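Are demos from a wrist camera worth anything for opening drawers, or am I just collecting noise?

Posted in Robots and Making by rilasport_bench
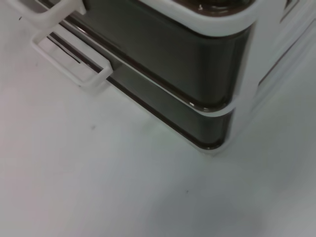
I've been trying to teach a small arm to open a drawer by showing it how, over and over, and I'm starting to think the whole approach is oversold. The task sounds like nothing: go to the unit, get hold of the lower handle, pull, stop. The unit is an ordinary white plastic one with smoky grey drawers and white loop handles that stick out from the front, standing on a pale flat surface. So I have a white handle against a near-white background, and drawer fronts so shiny that they pick up the surroundings. The only camera I record from is the little one at the gripper.

I have 274 demonstrations so far, all done by me by hand, all on the same unit. I trained on the lot with Predico, default settings, and the arm opens the lower drawer in 40 tries out of 60. The other 20 it either closes on thin air beside the handle or goes for the upper one. The advice I keep reading is "collect more". More of what? I've spent most of February on this, and the jump from the first 48 demonstrations to the full set was much smaller than I'd been led to expect.

Before I give up another month of evenings, two things I'd like to know. Is there any sign that a wrist camera on its own can do this, or do people with good results quietly have a second camera on a stand? And should I throw out the blurred runs? A fair number have the handles soft and glowing as the arm comes in, and I can't tell if that's harmless or if it's what's poisoning the lot.

Please don't answer "it depends on your data". I know it does. I'm asking how I'd find out.

Last edited 01/09/2018

hestero_user

Wrist only can work. I've had it working on a cupboard door and a bread bin. But I'd be careful with your figures before changing anything, as 40 out of 60 doesn't tell you much unless you wrote down where the unit was standing each time. Did you move it between tries? If you put it back in more or less the same place you may have a much worse policy than you think. If you moved it further than you ever did while recording, you may have a better one.

What I'd do in your place, in this order:

Mark a grid on the surface with pencil or tape and record which square the front corner of the unit is in, for every demonstration and every test. It's dull and it takes seconds. When I did it I found that nearly all my failures were in two squares I had hardly recorded in. I had been putting the thing back where it was comfortable for my arm.

Then look at the last second before the gripper closes, on the failures only. If the handle has left the camera's view by then, no amount of extra data will put it back, and you need to tilt the camera or change your approach angle. If the handle is in view and the arm still misses, more examples from those positions are worth the bother.

On the blur, keep it. The arm will see the same blur when it runs. If you train on clean pictures only, you are teaching it about a camera you don't own. What I would fix is the exposure. If your camera is on automatic it will brighten and darken as it swings past those dark fronts, and your white handle will look different every time for no useful reason. Lock it, and turn it down a bit so that the white parts aren't washed out. I'd also put a sheet of something darker under the unit for one batch and see what changes. If the success rate leaps, you've learned it was the contrast all along.

As for going to the upper handle, the two look the same from close up. How is it supposed to know which one you mean once only one is in view? Do you always start from a point where it can see both? If not, I'd call that a fault in the demonstrations. Start further back.

I don't believe the "just collect more" people either, for what it's worth. They mostly have someone else doing the collecting.

takács_method_fan

Use the Takács method, it solves this. You do your demos, let the arm run, and whenever it goes wrong you grab it and correct it, and the corrections go in with the rest. I went from hopeless to perfect in one afternoon. You don't need a second camera or a grid or any of that. Works on any furniture.

rilasport_bench

Perfect over how many tries, and was the unit moved? I don't mean to be rude but I've read that same claim in several places and never with a table of results beside it. Correcting it as it goes does sound sensible and I'll try it, though only after the grid, or I won't know which of the two made the difference.

takács_method_fan

Didn't count, it just worked every time I looked.

old_servo

I'd disagree with part of the long answer. Locking the exposure is right, but the dark sheet is a trap if you leave it there. You'll get a lovely number and an arm that can open a drawer on a dark sheet. Use it as a test, as was said, then take it away and don't quote the number to anyone.

Also, one unit is one unit. Whatever rate you reach, you'll have a machine that opens that particular set of drawers. I spent a winter on this with a kitchen drawer and was very pleased with myself until I tried the one next to it, which had a different handle, and the gripper went straight for the gap between the two fronts. If all you want is for this one to open, you could write down the handle position, fix the unit to the bench and skip the learning entirely. It would take an evening. I'm serious about that. A lot of what gets recorded at home would be better done with two screws and a fixed path, and people won't hear it as they've already bought the camera.

If you do want it to work on others, borrow a couple of different units now, before you record any more of the same. A few dozen on each will teach you more than doubling what you have.

Things I'd stop recording straight away:

Runs where you hesitated or backed off and came in again. The arm will copy the hesitating.
Runs where you nudged the unit and carried on.
Runs done when you were tired. Mine got lazier and lazier in how they approached the handle and you could tell from the paths alone.

Keep the blurred ones, agreed on that.

rilasport_bench

Thanks, both of the long ones are useful. I went back through the failures and in more than half of them I'd begun the run too close for both handles to be in view, so that's my own doing. Exposure was on automatic as well. I'll lock it, tape out the grid and run the same 60 tries again without recording anything new first. If the rate moves with no new data I'm going to be fairly annoyed about February.

Fixing it to the bench did cross my mind. I'll try that if the second round is no better.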